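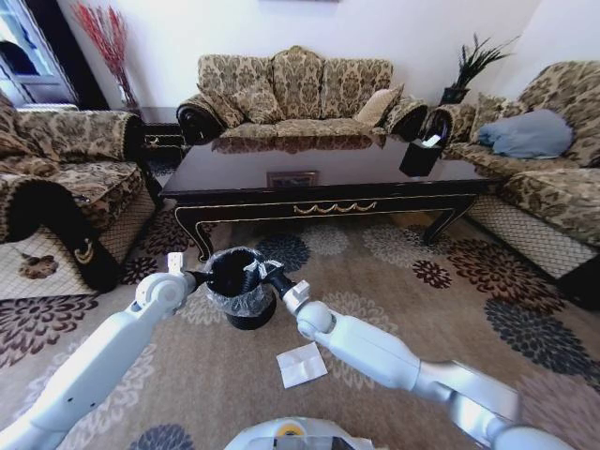

Der Papierkorb und die 231 Episoden

Wie in einem Wohnzimmer in Nornport Trainingsdaten für zweiarmige Haushaltsroboter entstehen

Eine Episode beginnt mit einem Tonsignal und endet mit einem Tastendruck. Dazwischen liegen bei den kürzeren Aufgaben acht Sekunden, bei den längeren 44. Aufgezeichnet werden die Bilder der Kopfkamera und der Kameras an den Handgelenken, die Gelenkwinkel beider Arme, die Öffnungsweite der Greifer und die Befehle der Bedienerin, alles mit gemeinsamem Zeitstempel. Der Datensatz, den das Büro Norkholm derzeit unter dem Projektnamen Skelia zusammenstellt, umfasst 231 solcher Episoden zu einer einzigen Aufgabengruppe: Gegenstände vom Boden aufnehmen, darunter ein Papierkorb, der mit beiden Händen zu fassen ist.

Setsuko Kubo leitet die Erhebung. Sie hat zuvor Messreihen an Förderanlagen betreut und überträgt manches davon auf das Wohnzimmer. Jede Episode erhält eine Nummer, eine Aufgabenbeschreibung in einem Satz und einen Vermerk, ob sie vollständig, abgebrochen oder korrigiert ist. Abgebrochene Episoden werden nicht gelöscht. »Ein Modell, das nur saubere Griffe gesehen hat, weiß nach dem ersten Verrutschen nicht weiter«, sagt Kubo. Korrigierte Episoden, in denen die Bedienerin neu ansetzt, werden beim Training sogar stärker gewichtet.

Der Papierkorb gilt in der Gruppe als unangenehmes Objekt. Seine Wand ist rund, der Rand liegt unter dem umgeschlagenen Beutel, und Folie liefert in Tiefenbildern schlechte Werte. Greift ein Arm früher zu als der andere, dreht sich der Korb weg. Die Bedienerin steuert deshalb beide Greifer an gegenüberliegende Seiten, hält kurz an und schließt sie dann gemeinsam. Die Pause ist in den Gelenkdaten als flacher Abschnitt zu erkennen. Ob sie im Datensatz bleiben soll, war strittig: Ein gelerntes Modell übernimmt Verzögerungen mit, auch solche ohne Zweck. Kubo hat sie auf zwei Zehntelsekunden kürzen lassen und führt die ungekürzte Fassung als getrennte Variante. 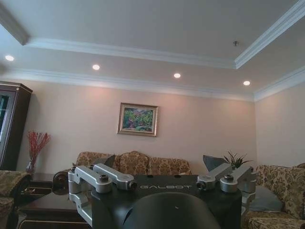 Wichtiger als die Menge der Episoden ist nach Ansicht der Gruppe ihre Streuung. Vor jedem Durchgang wird das Zielobjekt versetzt und die Startpose der Arme verändert, die Möbel dagegen bleiben innerhalb eines Blocks stehen. Für die Handgelenkkamera ändert sich damit sehr viel. In ihrem Bild nimmt der Greifer selbst einen großen Teil der Fläche ein; die gewölbte schwarze Abdeckung vor dem Schriftzug GALBOT verdeckt den Boden unmittelbar davor, und zwischen den geöffneten Fingerkuppen steht die Sofalehne statt eines Zielobjekts. Solche Einstellungen enthalten wenig über den Griff, aber einiges über die Lage der Hand im Raum. Norkholm behält sie und überlässt die Gewichtung der Kameras dem Training.

Die Nachbearbeitung läuft unter dem internen Namen Ueda. Ein Skript prüft zunächst, ob alle Datenströme lückenlos sind und ob die Zeitstempel zueinander passen. Danach sieht ein Mensch jede Episode vollständig durch und setzt Marken: Annäherung, Kontakt, Anheben, Ablegen. Der Kontakt ist am schwersten festzulegen. Bei starren Gegenständen genügt der Anstieg des Motorstroms, bei einem Beutel oder einer Papierserviette ist er kaum vom Rauschen zu unterscheiden. In diesen Fällen entscheidet das Kamerabild, und zwei Personen markieren unabhängig voneinander. Weichen ihre Marken zu stark ab, wird die Episode ohne Kontaktmarke abgelegt.

Offen ist die Frage der Übertragbarkeit. Gemusterte Teppiche und Polster erschweren die Trennung von Objekt und Hintergrund, können ein Modell aber auch dazu verleiten, sich am Muster zu orientieren - in der nächsten Wohnung fehlt es dann. Geplant ist deshalb ein zweiter Block in anderen Räumen, mit denselben Aufgaben und demselben Protokoll. Bis dahin hält Norkholm einen Teil der Episoden aus Nornport zurück, um beide Blöcke später gegeneinander testen zu können.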